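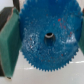
Gripper's-eye view of a blue gear at the Plenska open day. Thread from the robot nerd in the family.

1/ Back from the Plenska open day in Ollton and my feet are killing me and I want to talk about gears. They opened the whole automation hall this year, and I stayed until they started turning the lights off.

2/ If you don't know Plenska, they build small assembly cells. Not the giant car-welding arms you see in movies. Tabletop stuff, for shops that make things in batches and can't bolt a monster to the floor.

3/ The picture up top is from the gear station, which is where I spent most of my day. The arm has a camera down at the wrist and they put the feed on a big screen so you could watch the job from the hand's point of view. I could have stood there for a week.

4/ The task: pick up a plastic spur gear, hold it upright, carry it to a little gearbox, slide it on a shaft, get the teeth to mesh with the gear that's already there. You've done this if you ever had a construction kit as a kid. You probably didn't think about it at all.

5/ The meshing is the hard part. The hole has to find the shaft AND the teeth have to drop into the gaps of the neighbor gear. When they don't line up, the arm wiggles the gear a tiny bit one way, then the other, then pushes again. Exactly what I do with my bike parts, minus the swearing.

6/ Look at the green pads on the fingers! I asked about those. They go through a few materials before they settle on one, and the person running the station said the pads get more attention than the arm does. Too slick and the gear turns in the grip. Too soft and you lose track of where it is.

7/ I also love that the gear looks so lived-in. All those pale flecks, and the little red specks by the axle hole. My own parts bin at home looks just like that.

8/ And see the shiny patches on either side of the hole? Glare is a real headache for a camera that close. Somebody in the crowd asked why they don't just use matte parts, and the answer was that customers don't send them matte parts. Fair enough!

9/ They kept a tally on a whiteboard next to the table. When I got there it said 81 good fits out of 90 tries for the morning. They left the misses up there too, with a note for each one. "Teeth on teeth" was the most common note. I liked that a lot. Plenty of demos only show you the good run.

10/ I watched one miss from start to finish. The gear went on crooked, the arm pressed, stopped, backed off, and went in again at a slightly different angle. Second try, in it went, and a bunch of grown adults clapped for a gear. Me included — loudly.

11/ Then they let us try it! There's a hand controller, you squeeze it and the fingers close. No feeling in your hand at all, you only have the screen. It took me 5 attempts to get one gear on the shaft. The kid before me did it in 2. I'm over it. (I'm not over it.)

12/ Best tip I got while I was flailing: stop looking at the teeth and look at the hole. Once the hole is over the shaft you can turn the gear until it drops. I was doing it the other way around and chasing teeth all over the place.

13/ Other stuff worth seeing, quickly. Jaber had a booth near the door with a sorting line for screws and washers, very fast, very loud, hypnotic. The line for it went back to the coat racks so I only got a short look.

14/ Zutness is the software Plenska uses to plan the arm's moves, and they had a laptop out where you could drag the path around and watch a ghost version of the arm follow it. I made it do a sort of bow. Then I made it bump into the table, and the screen went red, and I gave the laptop back.

15/ Food report: one pretzel stand, good mustard, ran out early. Bring a sandwich.

16/ Practical bits for anyone thinking of going. It's free, you sign up on their site, parking is behind the building and the sign for it is tiny. Closed shoes only, they do check. The hall is all on one level and they had stools at most of the stations if you need to sit.

17/ They told us the next one is planned for January, with a smaller gear and a metal shaft. Tighter fit, less wiggle room. I already asked if the hand controller will be out again and got a "probably."

18/ A couple of people asked if it's okay for kids. Yes, very! There was a table with loose gears and pegboards where you could build your own train of them, and it was packed the whole time. I may have waited for a spot there too.

19/ I have a pile of notes on the gripper pads that I'll type up if anyone wants them. For now, shoes off, couch.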